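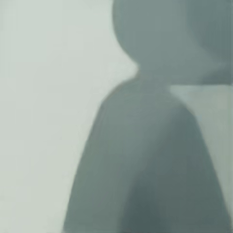

Skitouren für Einsteiger: So planst du deine erste Hüttenwoche

10. Mai 2020
von Maiara Paiva

Die Lifte stehen, die Ski sind im Keller, und ich sitze am Küchentisch und plane schon wieder den nächsten Winter. Klingt verrückt? Ist es ein bisschen. Aber der Mai ist für mich seit Jahren der Monat, in dem ich die Hüttenwoche festzurre, und weil mich im letzten Winter so viele von euch gefragt haben, wie man so was eigentlich anfängt, schreibe ich es jetzt endlich mal der Reihe nach auf.

Kurz vorweg: Ich bin keine Bergführerin. Ich gehe seit acht Jahren auf Tour, habe mir das meiste bei anderen abgeschaut und ein paar Sachen auf die harte Tour gelernt (Blasen, kalte Finger, einmal die Felle im Auto vergessen – dazu unten mehr). Einen Lawinenkurs ersetzt dieser Text auf keinen Fall. Den machst du bitte vorher.

Schritt 1: Wer kommt mit?

Fang mit den Leuten an und erst danach mit dem Ziel. Ich weiß, alle wollen sofort über Gipfel reden. Aber wenn in der Gruppe eine ist, die jeden Tag 1500 Höhenmeter laufen will, und einer, der nach der Hälfte am liebsten Kaiserschmarrn hätte, dann hilft euch auch der schönste Berg nichts. Setzt euch zusammen, am Telefon oder per Video, und redet offen über Kondition, Abfahrtskönnen und darüber, wie früh ihr aufstehen mögt. Gerade beim Aufstehen gehen die Meinungen wirklich weit auseinander!

Für die erste Woche würde ich die Gruppe klein halten. Vier Leute finde ich ideal, da passt alles in ein Auto, und man bekommt auf der Hütte auch noch ein gemeinsames Zimmer oder wenigstens ein Lager nebeneinander. Wenn niemand von euch Erfahrung mit der Beurteilung von Hängen hat, bucht einen Führer dazu. Das kostet, aber durch vier geteilt ist es weniger schlimm, als man denkt, und man lernt in ein paar Tagen mehr als ich in meinen ersten zwei Wintern zusammen.

Schritt 2: Das Gebiet aussuchen

Mein Tipp für Anfänger ist ein fester Stützpunkt. Also eine Hütte, von der aus mehrere Touren in verschiedene Richtungen gehen, am besten auch in verschiedene Hangrichtungen. Dann könnt ihr morgens je nach Schnee und Wetter entscheiden und müsst nicht jeden Tag das ganze Gepäck schleppen. Durchquerungen sind großartig, aber die hebt ihr euch für später auf.

So gehe ich bei der Suche vor:

Ich kaufe zuerst die Papierkarte. Ja, wirklich auf Papier, im Maßstab 1:25.000. Auf dem Handy sehe ich immer nur einen Ausschnitt und verliere das Gefühl für die Abstände.

Dann suche ich rund um die Hütte alles heraus, was unter 30 Grad steil ist. Wenn da nur eine einzige Tour übrig bleibt, ist es nicht das richtige Gebiet für eine erste Woche. Es muss auch bei mäßigen Verhältnissen etwas zu tun geben, sonst sitzt ihr drei Tage lang beim Kartenspielen.

Zuletzt schaue ich auf den Zustieg. Zwei Stunden mit vollem Rucksack reichen am ersten Tag völlig. Achtet auch darauf, ob der Weg unter großen Hängen durchführt. Bei viel Neuschnee kommt man dann vielleicht gar nicht hinauf, oder, noch blöder, nicht mehr herunter.

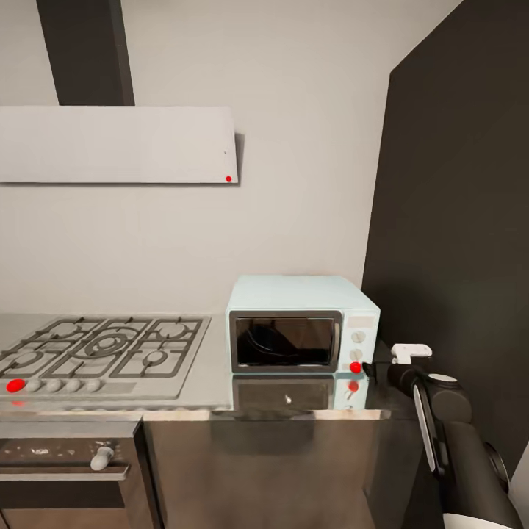
Was die Höhe angeht: Lasst euch von den großen Namen nicht verführen. Ein 4.000er mit Ski ist ein Traum, bei mir auch, aber er gehört nicht in die erste Woche. Schlafen auf mittlerer Höhe, Gipfel unter 3.000, das macht genug müde und man schläft trotzdem halbwegs gut.

Schritt 3: Früh reservieren

Gute Hütten sind an den Wochenenden im Februar und März schnell weg. Ich schreibe meistens im Juni hin, und zwar eine ganz normale, freundliche Mail mit Ankunftstag, Anzahl der Leute und der Frage nach Halbpension. Manche Wirte nehmen Reservierungen erst ab Herbst an, dann trage ich mir das in den Kalender ein und melde mich noch mal. Gerade weiß ja niemand so genau, wie der nächste Winter auf den Hütten aussehen wird, also fragt bitte gleich nach den Stornobedingungen und lasst sie euch schriftlich geben.

Wenn ihr flexibel seid: Anreise am Sonntag, Abreise am Freitag. Da ist es unter der Woche herrlich ruhig, und ihr steht auf der Autobahn nicht mit allen anderen im Stau.

Schritt 4: Material leihen oder kaufen?

Leihen! Zumindest beim ersten Mal. Ski, Bindung und Felle bekommt ihr in fast jedem größeren Talort, und die Leute im Verleih kennen meistens auch die aktuellen Verhältnisse. Bei den Schuhen bin ich anderer Meinung. Ein Leihschuh, der am zweiten Tag drückt, kann euch die ganze Woche kaputtmachen. Wenn ihr also irgendwo Geld ausgeben wollt, dann da, und probiert sie im Laden lange an. Ich laufe mit neuen Schuhen immer eine halbe Stunde die Treppe im Geschäft rauf und runter, das ist mir inzwischen kein bisschen peinlich mehr.

LVS-Gerät, Schaufel und Sonde gehören für jeden in den Rucksack, ohne Diskussion. Die kann man auch leihen, aber übt damit vorher. Geht mit der Gruppe einen Nachmittag lang auf eine verschneite Wiese, vergrabt einen Rucksack mit eingeschaltetem Gerät und sucht ihn. Beim ersten Mal habe ich dafür eine halbe Ewigkeit gebraucht und war danach ziemlich still.

Schritt 5: Packen

Mein Rucksack hat 35 Liter und mehr nehme ich auch nicht mehr mit. Auf der Hütte trägt sowieso jeder fünf Tage lang dasselbe. Was bei mir immer drin ist:

– Hüttenschlafsack, Stirnlampe, Ohrenstöpsel (ganz wichtig im Lager)
– zwei Paar Handschuhe, ein dünnes zum Aufsteigen und ein dickes
– ein Satz Wechselwäsche und eine leichte Daunenjacke
– Harscheisen, Ersatzriemen, ein bisschen Tape und Draht
– Sonnencreme, Sonnenbrille, Skibrille
– Thermoskanne mit einem Liter, dazu Nüsse und Käse
– Biwaksack und Erste-Hilfe-Set
– Bargeld, viele Hütten nehmen keine Karte

Und die Felle. Die Felle! In meinem zweiten Winter standen wir fertig angezogen am Parkplatz der falschen Talseite, also dort, wohin uns der Bus gebracht hatte, und meine Felle lagen im Auto auf der anderen. Seitdem hängt innen an meiner Wohnungstür ein Zettel, und beim Losgehen fasst jeder einmal in seinen Rucksack und sagt laut »Felle«. Meine Freunde machen sich darüber lustig, aber sie machen alle mit.

Schritt 6: Der Abend davor

Am Abend vor jeder Tour setzen wir uns nach dem Essen noch mal zusammen. Lawinenlagebericht lesen, Wetter lesen, Karte auf den Tisch. Dann legen wir eine Tour fest und eine leichtere als Ersatz, außerdem eine Uhrzeit, zu der wir umdrehen, egal wie nah der Gipfel ist. Diese Uhrzeit schreibe ich mit Kugelschreiber auf die Hand. Fragt auch den Hüttenwirt, der hat den Hang wahrscheinlich heute schon dreimal durchs Fernglas angeschaut. Und tragt euch ins Hüttenbuch ein, mit Ziel.

Wenn am Morgen jemand ein schlechtes Gefühl hat, nehmen wir die Ersatztour. Begründen muss man das bei uns nicht.

Was kostet das Ganze?

Schwer zu sagen, das hängt stark vom Land ab. Rechnet pro Person mit Halbpension, Getränken (Tee läppert sich!), dem Anteil am Benzin und der Leihausrüstung. Wer im Alpenverein ist, übernachtet auf vielen Hütten deutlich günstiger, und die Bergung ist auch versichert. Schaut aber bitte selbst in die aktuellen Bedingungen, bevor ihr euch darauf verlasst.

Über den Sommer könnt ihr übrigens schon mal Kondition sammeln. Einmal die Woche zügig bergauf gehen, mit Gewicht im Rucksack, mehr mache ich auch nicht. Wer keine Berge vor der Tür hat, nimmt ein Treppenhaus.

Wenn ihr Fragen zu einem bestimmten Gebiet habt, schreibt sie mir in die Kommentare. Im nächsten Beitrag geht es um Spitzkehren, an denen ich selbst bis heute gelegentlich scheitere, vor allem dann, wenn hinter mir jemand wartet.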